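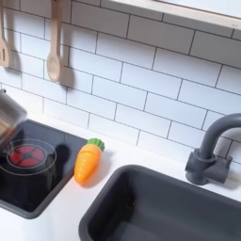
Castholm Play Kitchen – Equipment for Early Learning Rooms

The Castholm play kitchen is supplied by Garrido to preschools, libraries and family centers. It is intended for shared indoor use by children aged 3 to 6 under adult supervision. Each order includes the kitchen unit, wall fixings and a printed assembly guide. Utensils, pots and play food are ordered separately.

Placement

The unit should stand on a level floor with its back against a solid wall. Allow at least 60 inches of clear floor in front of it so that several children can play side by side. Wall fixings must be used in all group settings, including rooms where the unit is moved between sessions.
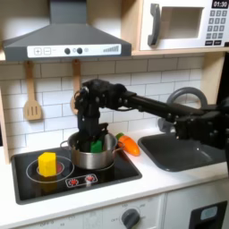
Range hood, microwave and cooktop area, with pot and play food.

Assembly and Care

Two adults are needed for assembly, which takes roughly 70 minutes. Tighten all screws again after the first week of use. Surfaces may be wiped with a soft cloth and mild soap. Bleach and abrasive pads will dull the finish and are not covered under the warranty.

Accessories should be checked at the end of each day – split or cracked pieces must be taken out of use. Replacement parts are listed in the Plorkley accessory catalog and can be added to any open order.

Can the kitchen be ordered without the accessories?

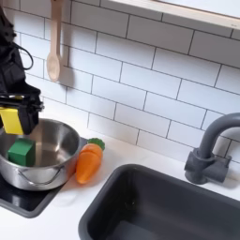 Is the unit suitable for use outdoors?
The unit is made for dry indoor rooms only, and damage caused by rain or direct sun is not covered by the warranty.

Ordering and Delivery

Institutional orders are handled by Josefina Cabral, School Accounts. Requests for quotations should state the delivery address, the floor level and whether an elevator is available. Orders placed in December are shipped after the holiday closure.

Page last reviewed: 2024-01-22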